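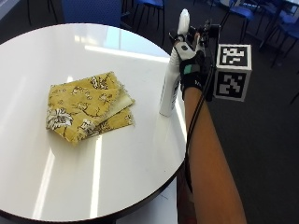
Glove station upkeep, 2 April 2026

I look after one sensor glove station, the round table one, and I've changed enough of the routine since February that my old post is out of date.

Mounting the cube

The marker cube goes next to the back of the hand with both patterns clear of the cable. I used to tighten the bracket first and put the glove on afterward. Now I do it the other way, because the strap shifts things when it closes. Then I make a fist, open it, and check the bracket again. If it rocks at all I take it off and swap the screw. The Wolik ones hold. The cheap ones strip.

The cable runs down the inside of the forearm. Leave slack at the wrist. I had it taped flat for a while and the connector gave out after 50 sessions, so the tape is gone.

Checking the track

I log 500 readings with the hand still, then 1,000 while gripping the spray bottle near the top and letting go. The folded yellow cloth stays on the table for this – the task uses both, so I want the check to use both. Last time the Seltov software kept 1,282 of the 1,500. I wasn't happy with that. Most of the lost ones came when the wrist rolled inward and the front marker turned away.

Ákos Balogh suggested moving the mount out a little toward the thumb side. I tried it and the bracket hit the finger clips, so it went back.

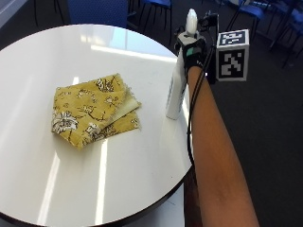 Still to do

Glare off the tabletop is next. It's a glossy white top and the ceiling lights leave long streaks on it. I have a matte sheet from Skjelbred on order – no idea yet if it will lie flat on a round table.

Spare wrist strap, too. The old one is getting loose.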